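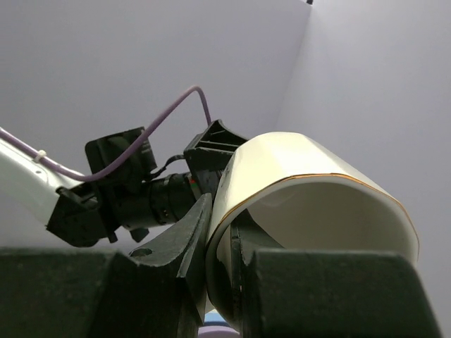 Parents' Corner > Phones, apps and games
Strangers in the Zikus group chats?

pepperlane_mom
3/9/21
Hi everybody, I hope I'm posting this in the right place. My daughter is 11 and all her friends are on Zikus, so after a lot of begging we let her have it over the winter. Last night she showed me a group chat she'd been added to without being asked, and it had 200 people in it! One of them was sending everybody the same message, saying to pass it on to 61 friends or something bad would happen to your family. She knew it was silly, bless her, but she still couldn't get to sleep. Do I take the app away, or is that too much?

Usier
Oh, your poor girl. We had the same thing with my son in October, different app but nearly word for word the same message. He did forward it, and then he felt terrible for scaring his cousins. I'd delete it for a while, myself. Eleven is young, and there will be plenty of years for group chats.

adel_b
I'm going to disagree a little, and I hope you'll take it kindly. She came and showed you, and that's the part you want to hang on to. If the app disappears the next morning, she may think twice before showing you the next one. Go into the settings together and change who can add her to groups to contacts only, then leave the chat and report it.
Adel Benmoussa (dad of 2)

Usier
That's fair, Adel, though my son still tells me things and we took his away for months. Kids are all different, I guess.

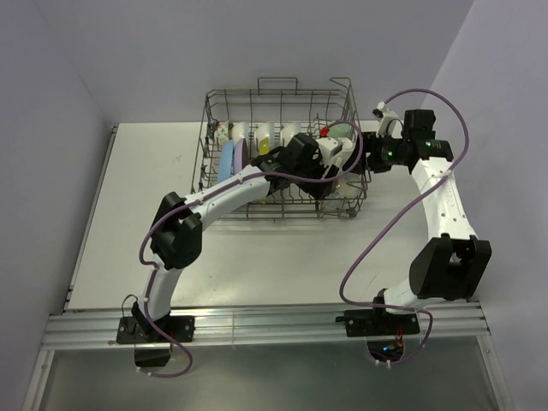 wollus_gran
Bedtime is when these messages do their worst, in my experience, so whatever you decide about the app I would get the phone out of her bedroom at night. My grandkids stay with me a lot and every phone sleeps in the kitchen, mine too, so it's fair. You don't need to buy one of those fancy charging stands either. Any wire dish rack with upright tines will do, the kind where you'd stand your bowls on edge in a row, because a phone slips in between them just as nicely and the cord goes out through the wires. Just keep it well away from the sink, please!

Ueda
I like that, but my two use theirs as alarm clocks and we'd never hear the end of it.

wollus_gran
Mine got old-fashioned alarm clocks, dear. They complained for a week.

pepperlane_mom
Thank you all so much, I feel a lot calmer. We sat down after supper and changed the group setting (it was under Privacy, then Invites, if anyone else is looking) and she pressed the report button herself. She's keeping the app for now. Usier, if it happens again I'll probably be coming around to your side. Off to look for an alarm clock.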